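Why Wooden Drawers Stick in Summer

Every joiner knows the complaint. A chest of drawers that ran freely in March binds by midsummer, and the owner wants to know what was done wrong. In most cases the work was sound and the clearances were not. 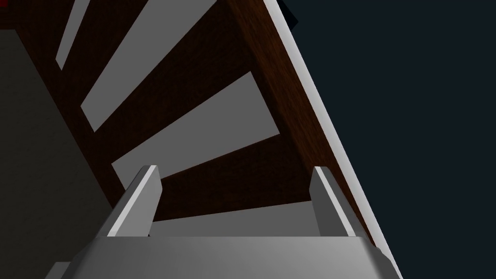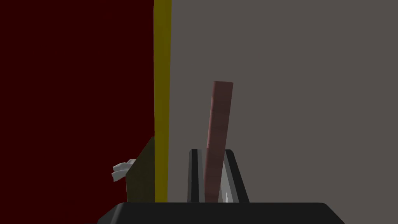
Wood exchanges moisture with the air until the two are in balance. As it takes on water the cell walls swell, and the board grows across the grain. Along the grain the change is so small that furniture makers ignore it. Across the grain it can't be ignored, and a flat-sawn board moves close to twice as much as a quartersawn one of the same species.

A drawer side is a board standing on its long edge, with the grain running front to back. Its height is therefore the dimension that changes. The opening it slides into is framed by rails and posts whose grain runs the other way around the hole, so the opening stays nearly constant while the drawer grows inside it. A deep drawer grows more than a shallow one, and the bottom drawer of a chest is usually the first to jam.

Milagros Llorente, who repairs casework at the Undeo workshop, keeps a moisture meter on the bench and takes a reading before she picks up a plane. "If the side reads high, I send the piece home and tell them to run a dehumidifier," she says. "Plane it in August and you have a rattle in February."

Her rule for new work is to cut the drawer to the season. Sides made in dry winter air get a visible gap at the top. Sides made in humid weather can be fitted close, as they will only shrink from there. The bottom panel, if solid, is turned so that its grain runs side to side, and is fixed at the front edge only. The back edge floats in a slotted screw hole - the slot matters more than the screw.

Leif Sundqvist of Tangen, a small maker of bedroom furniture, avoided the problem for years by using plywood sides. He went back to solid stock in 2000 after customers objected to the look of the edges. His drawers are now quartersawn, no more than 8 inches deep, and sealed inside and out with the same number of coats. Finish doesn't stop the exchange of moisture. It slows it enough that a wet week passes before the wood has responded.

Friction is a separate matter and is often mistaken for swelling. A drawer that sticks at one point in its travel all year round has a worn runner or a case that is out of square. Check the diagonals of the opening first. Paraffin rubbed on the runners will help a tight drawer, but it won't help one that is racking.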